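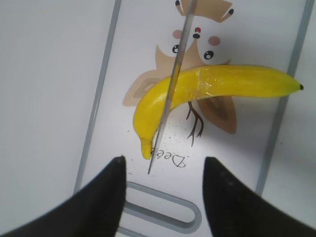 Tema 6. Preparación de maquetas para la edición de un EP

6.1. Punto de partida

Se entiende por maqueta la grabación previa que fija estructura, tempo y tonalidad. En las prácticas se trabaja con el material del grupo Plurkitier, grabado en la sala Etbridge.

6.2. Parámetros de sesión

– Tempo fijo de 100 pulsaciones por minuto, salvo en «Kaewkla», que se registra sin claqueta.
– Dos compases de cuenta al inicio de cada toma.
– Todas las pistas se exportan desde el compás 1, aunque contengan silencio.

6.3. Grabación de voces

La voz principal se graba en tomas completas. Los dobles se reservan para el estribillo y se sitúan por debajo de la principal – nunca al mismo nivel. El filtro de paso alto se ajusta a casi 100 Hz y se revisa en los pasajes graves.

6.4. Orden de los temas

La duración total no debe superar 15 minutos. Conviene separar las piezas que comparten tonalidad. «Hindthorpe» abre la cara A por su introducción instrumental; la versión larga queda fuera.

6.5. Entrega

Mezcla estéreo sin limitador, pistas separadas y hoja de créditos. La audición en clase dura 60 minutos, incluida la discusión.

Lectura previa para octubre: apuntes del tema 5, apartado de microfonía.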